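# Bowls and dishes, June

This page is about our afternoon of sorting the kitchen things at Horgan. We have collected bowls for the shared lunch for 4 years, and they come in every color.

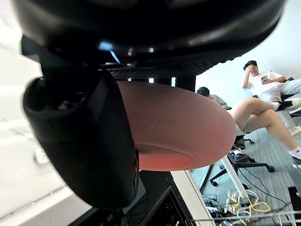

Salmon-pink bowl, smooth and matte, with faint specks.

Declan Cullinane likes the pink ones best, and I keep them for soup. The floor in the room has a grey striped carpet, so not every crumb is easy to find.
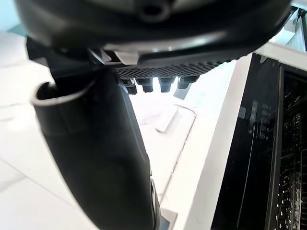
We will sort the plates in October. If you miss a bowl, please write to Noreen Keane.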